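Employee Recognition Software: Questions We Keep Getting

Does a recognition platform reduce turnover?
Vendors say so. Ask how they measured it. When we trialed Juvanent at our Davham office, people were friendlier in the feed for a month and left at the same rate as before. We wouldn't buy any of these tools on a retention promise.

What does it cost?
More than the quote. Seyoum gave us a clean per-seat price, then added a setup fee of $3000 and a charge for connecting payroll. Get the whole first year in writing.

Are points better than cash?
Better for the vendor, often. Unspent points tend to expire, and the gift catalog may be marked up — compare 20 items with store prices before you sign.

Do managers use it?
At first. Then the reminders start, and you get "Great job, team!" pasted 15 times in one afternoon. Look at who is sending the messages before you believe a participation chart.

Do we need one if we're small?
Probably not. Our Vumthorpe branch has 12 people and a supervisor who says thank you out loud.
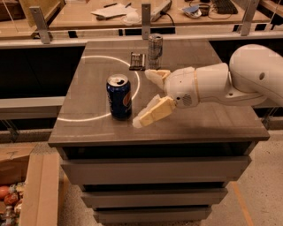
How long should a trial run?
Long enough to get past the launch excitement, so a full quarter at least. Pick your own start date and avoid November, when holiday gift budgets make every number look good.

Can we get our data out if we cancel?
Sometimes, and sometimes only as a PDF. Ask for a sample export during the demo. If the salesperson has to "circle back" on that one, wait for the file before you go any further.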